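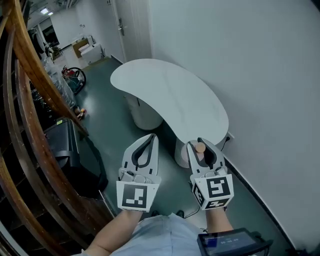

Druleck Stoneware Dinner Bowls, Set of Four

By Sigrun Eklund
26 July 2021
2 min read

I bought these in January for $50 and we've eaten out of them nearly every night — soup, pasta, my husband's giant salads. The glaze is a soft oatmeal color with a darker rim and I still love it! They stack well, too. My gripe is the foot, which came unglazed and scratched our table (I sanded it down a bit). They also get hot in the microwave, so grab a towel. Still, I'd buy them again, maybe in the blue.

Recent reviews
Jonder Gravy Boat
El Sherbiny Tea Glasses
Joltside Salad Plates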